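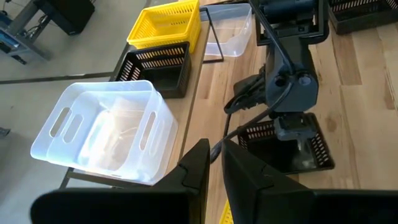 Bench Arms and Basket Handling -- Questions and Answers

What is the Livamach kit?

Livamach is a bench kit for small stores, laboratories and packing rooms which must move light containers from one place to another many times a day. You receive a robot arm with a two-finger gripper, a small camera for the wrist, a second camera on a fixed post, a control box and the Ko software. The table is not included. Most of our customers have a good one already.

Which containers can it handle?

Open baskets with slotted sides are the easiest, as the fingers find a rim or a slot without much searching. We also support clear bins and white translucent baskets, but please plan more time for these. A clear wall gives the camera very little to look at, and strong light from a window makes it worse. If you can choose, begin with black or yellow baskets and add the clear ones in the second week.

Can I use my own baskets, or must I buy yours?

You can use your own. Send us one of each type and we will measure the rim and the handle openings at our workshop in Tukberg. The limit is 600 grams per container, with its contents. Above this weight the fingers may hold, but we do not guarantee it.

How many arms do I need?

One arm is enough for moving baskets on a table. For work where one side must be held while the other is filled, we recommend two. The Ko software accepts up to 3 arms from one control box, and you can add the others later without changing the licence.

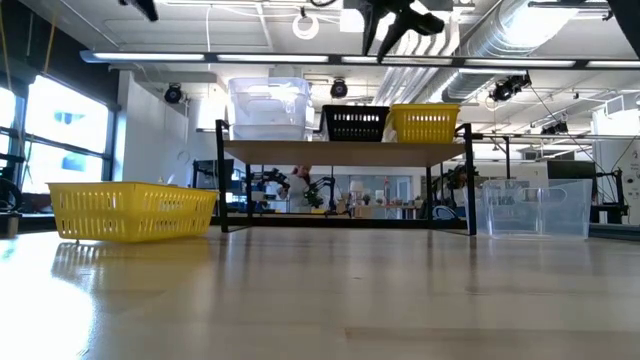 Gizella Katona

I answer the questions on shelves and set-up, as I install most of the kits myself.

Does it work with shelves?

Yes, with a low shelf unit standing on the table, open below. We test with a metal frame and a wooden upper board, and containers are placed both on the board and on the table at the sides. The arm must have free space above the highest container, so a tall bin with a lid decides the height for the whole shelf. Measure this one first, please.

How is a new task taught?

You guide the arm through the movement by hand, and Ko records it. After that you repeat it with the container in a different position, and again with a different container. A simple task like "take the basket from the table and put it on the shelf" usually needs one morning. When we prepared the set-up for Rarkbridge in November, we recorded 612 movements before we were content with the clear bins. The yellow baskets were ready long before that.

Is a glossy table a problem?

It can be. The camera sees the reflection of a basket below the basket, and in the first hours of teaching Ko sometimes takes the wrong edge as the true one. You can switch on the reflection filter in the settings -- it is off when the kit arrives. A matt sheet on the table also helps.

Where should the cables go?

Along the arm, with a loop large enough for the wrist to turn fully.

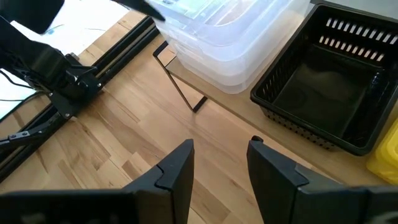

Fix the loop at the upper joint and leave the lower part free. If you fix it too near to the gripper, the cable pulls when the arm reaches down into a deep basket, and after some weeks the connector becomes loose. I have replaced a number of them for this cause only, and the warranty does not cover it.

What does the kit cost?

The kit with one arm is 2,000 pounds, without delivery. Installation is charged by the day. Prices are valid from March 2022.

Can I see it before I order?

You are welcome in Tukberg by appointment. Bring your own containers if they are not too many, and we will try them together at the bench.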